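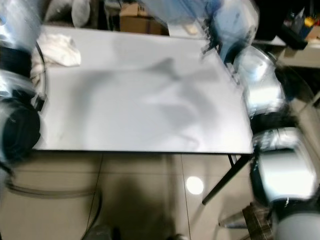
White table, glossy top, thin dark rim.

The Salt Wardens of Andine
Book One of the Jikcombe Cycle
by Mikkel Eskildsen

Paperback, signed by the author
Publisher: Stougaard
Released: December 2021
Language: English
Map on the inside cover: yes

For 80 years the wall of Andine has kept the sea away from the lower city. The wall is fed with salt, and the salt is carried by the wardens, who give up their names when they take the gray coat. Clinix is the youngest of them. She is 19 years old, she cannot swim, and she has started to hear somebody speaking on the other side of the stones.

When the old Warden of Jikcombe is found dead at his post, the council says it was the fever. Clinix washed the body and she knows it was not the fever. To learn who killed him she must ask for her name back, and the only person who can give it is the queen her own mother tried to poison.

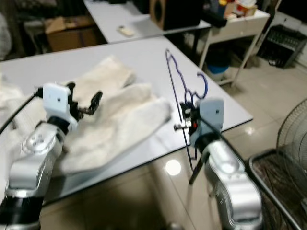 The story is told by two voices. Clinix tells the chapters in the city, and the other chapters belong to a smuggler, Orm, who brings salt over the marshes at night and sells it for more than a house costs. They do not meet before chapter eight. Some readers wrote to me that this is late, and I understand them, but I needed both of them to be alone for a good while.

There is magic in the book, but it is slow and it costs something. No dragons this time. There is a very large eel.

From the first chapter:

"They told me the wall would be cold. It was warm as bread, and I took my hand away so quickly that the sergeant laughed. Put it back, he said. It has to learn you."
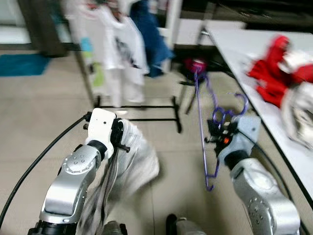 What is in the parcel

One copy of the paperback, signed on the title page. If you want a name written in it, please put the name in the note field when you order, exactly how it must be spelled. One bookmark with the marsh map on the front and the list of the wardens on the back. The map was drawn by Leif Hafþórsson, who has also made the cover.

The first printing is 2228 copies. The copies from the first printing have the small eel under the author's name on the spine. Later printings will not have it.

Shipping

Orders are packed on Mondays. Books going to the same address can be sent together, so please order them at one time. If a corner arrives bent, write to me within 8 days and I will send another copy. You may keep the bent one or give it to a friend.
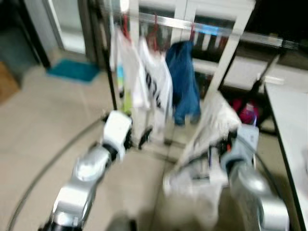

Reading age and content

I would say from 14 years and up. There are two battles, one drowning, and a scene with a sick child which some people may find hard to read. The love story is there but it stays quiet.

Next in the series

Book Two, The Marsh Tax, is planned for July. It starts the morning after the last page of this one, so it is better to read them in order. Advance orders are not open yet.

Signed paperback: in stock
E-book: in stock
Hardcover: sold out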